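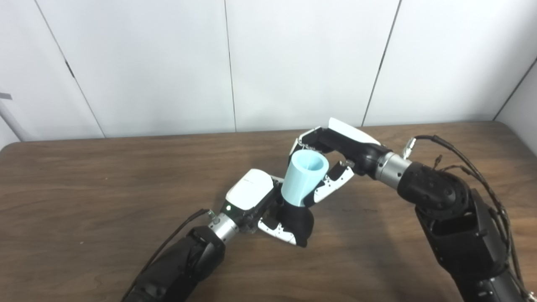 Student Projects Deserve a Full Year

The Skeltthorpe engineering program currently allows its student teams one semester to complete a robotics project. The department should extend this to two.

The present schedule rewards tasks that look finished. Passing a cup between two hands is a modest goal on paper, yet last year's Linadell team logged 1016 attempts at it, and only 142 of those came after the students had settled on a grip they could explain. The semester ended there. Their final report ran to almost 99 pages, most of them about wiring and calibration.

Some faculty members argue that a firm deadline teaches discipline. The Plimus competition in December already provides one. A second semester would let students repeat their trials, write down their failures, and hand usable notes to the next class.

The added cost is small, and the lab stands idle after four o'clock for much of the spring. The department should adopt the change before enrollment opens.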